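Family and Community Advisory Council: Frequently Asked Questions

23 shares | 6 comments

What is the Advisory Council?
The Advisory Council is the body through which families, students and residents advise the Nurkthorpe school district on its annual spending plan. It reviews the draft plan, gathers comments from each school and submits written recommendations before the school board votes. The Council does not set the budget. Final authority remains with the board.

Who may serve?
The Council has 14 seats. Eight are held by parents or guardians of currently enrolled students, four by students in grades nine through twelve, and two by residents who have no child in the district. District employees may attend and speak but may not hold a seat.

How are members chosen?
Each school nominates candidates in March. Any parent or guardian may submit a nomination form at the front office of the child's school, and self-nominations are accepted. Where there are more candidates than seats, families vote by paper ballot. Members serve for two years and may be re-elected once.

How much time does membership require?
Members attend one meeting a month during the school year. New members also complete a training session, held on a Saturday morning and led by Zübeyde Başaran, the district's coordinator for family engagement. The session covers how state funds reach the district, how to read the draft plan, and the rules on open meetings.

Are interpretation and child care available?
Yes. Both are provided free of charge at every meeting. Families who need interpretation in a language other than Spanish or Turkish are asked to notify the office five days in advance.

What is the Community Priorities Fund?
The Fund is a portion of the annual plan set aside for proposals from individual schools. A single proposal may request up to $3000. Last year the Council received comments from 176 families on how the Fund should be divided — the largest response to date — and tutoring, bus passes and career classes were named most often.

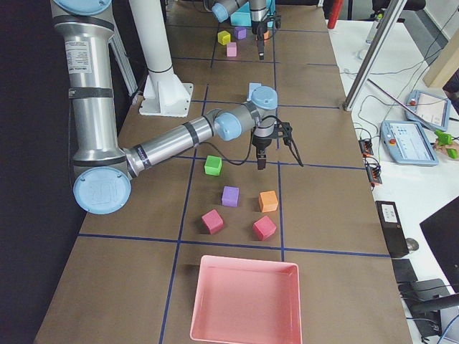 How do I submit a proposal?
Proposals are submitted through Studura, the district's online family portal, or on paper at any school office. Each must name a sponsoring school, state the need in plain terms and carry the signatures of 40 parents, guardians or students from that school. Incomplete proposals are returned once for correction.

May I comment without joining the Council?
Yes. The first part of every meeting is reserved for public comment, and speakers are allowed three minutes each. Written comments are also accepted and are attached to the minutes — names are withheld on request.

Whom should I contact?
Questions about membership and proposals may be directed to Kaan Tatlı, Council secretary, at the district office. Minutes of past meetings are kept at the front desk and may be read during office hours.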